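Chapter 4
Who Gets the Promotion?

I got my first job in tech by answering an ad I only half understood. The company was called Kilonance, it made scheduling software for clinics, and I was hired to test it. I stayed five years (far too long!), and in that time I watched the same thing happen over and over: people hired in the same month, doing much the same work, drifted apart in rank until some of them were running departments and others were still waiting for a new title.

This chapter is about that drift. Chapter 3 dealt with hiring, and by now you should be comfortable with the idea of a pipeline. Hiring gets most of the press, but I think promotion is where the more interesting questions are – and the messier data.

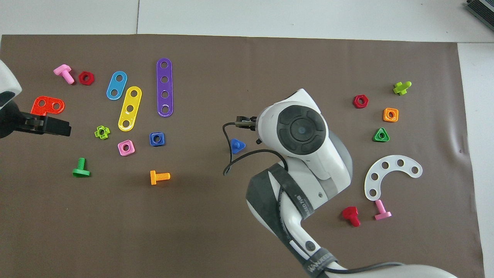 Let me start with my old boss, Mireille Bailly. She left Kilonance to head the engineering group at Marchal, and one of the first things she did there was ask for the promotion records. Out of 2,296 employees, 1,189 had never been put forward for a higher grade by anyone. Some were new, sure, but 700 of them had been there longer than three years. When she asked managers how they picked names, most of them told her they went with whoever came to mind.

Keep that phrase handy, because we'll come back to it in Section 4.3. A name comes to mind when you had lunch with the person, or when they spoke up in a meeting you happened to attend. Mireille changed one rule that September: every manager had to review the full list of their people before sending in any names. I'll walk you through her results slowly, as there's more than one way to read them and I changed my own opinion twice.

We'll also look at Drement, a much smaller firm with 110 people and no job grades at all – which sounds lovely until you try to work out who earns what. 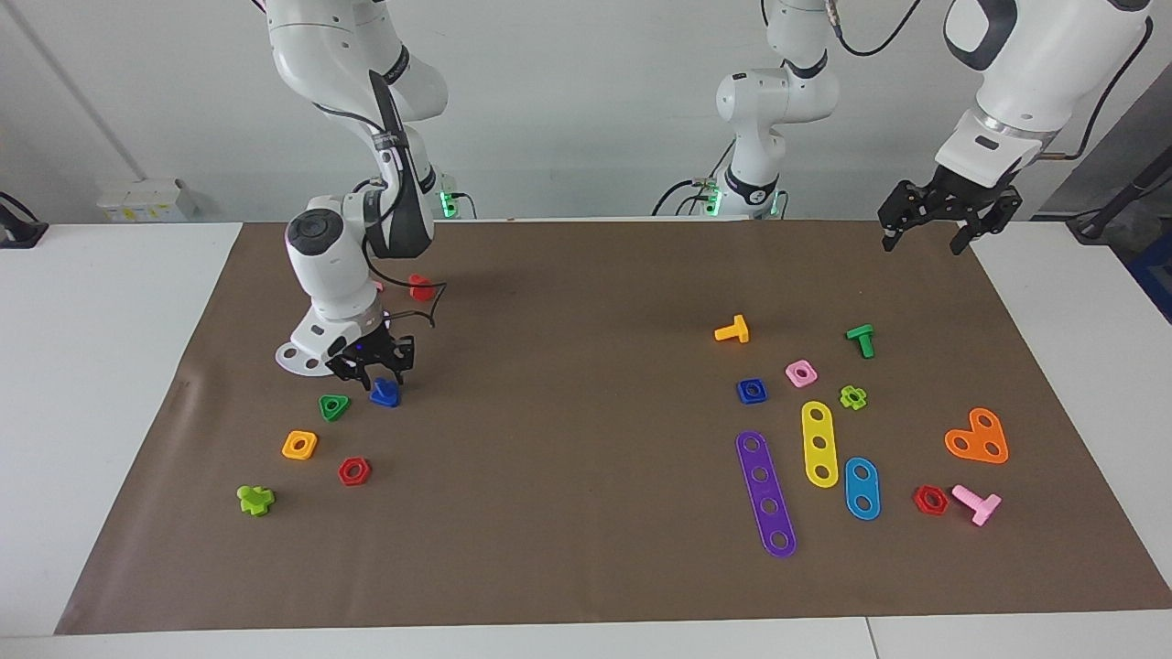
Before You Read On

Write down the last three people you saw get promoted, at work or in a club or anywhere else. Next to each name, note who made the decision and what you think it was based on. Guessing is fine. Keep the page, since you'll need it for the exercise at the end of Section 4.2.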